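Hat in rib pattern: stitch count wrong after changing yarn

Sketo
posted Monday, 138 views

Hello everyone. I am knitting the Brinport hat for my brother. The pattern asks for 90 stitches in worsted, but I have a thinner yarn, Toft in grey colour. I did a swatch and I think I need more stitches.
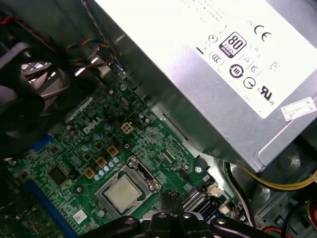
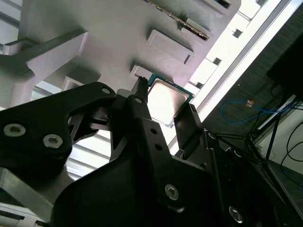

The rib is knit 3, purl 2, worked in the round. I cast on 98 and at the end of the first round I have three knit stitches left over with no purls after. Did I count wrong, or is the number bad? I use a 40 cm circular needle and I would prefer not to start again.

Bollov
1,618 posts

Your number is the problem. Knit 3, purl 2 is five stitches, so the total must divide by five. 98 does not, but 100 does. If you have only one round, you can increase two stitches at the end and purl them in the next round - it will not show much at the edge. Please check also the crown. The decreases in the pattern are written for 90, so with 100 you will have two more repeats of the rib to decrease.

wool_and_tea

just go down a needle size and do the 90, ribbing stretches anyway

Bollov

It stretches, yes, but a smaller needle with thinner yarn makes the hat smaller again. For a man's head I would stay with 100 and measure after 5 cm.

Sketo

Thank you, I added the two stitches and now the rib meets at the marker. I will ask again when I come to the crown.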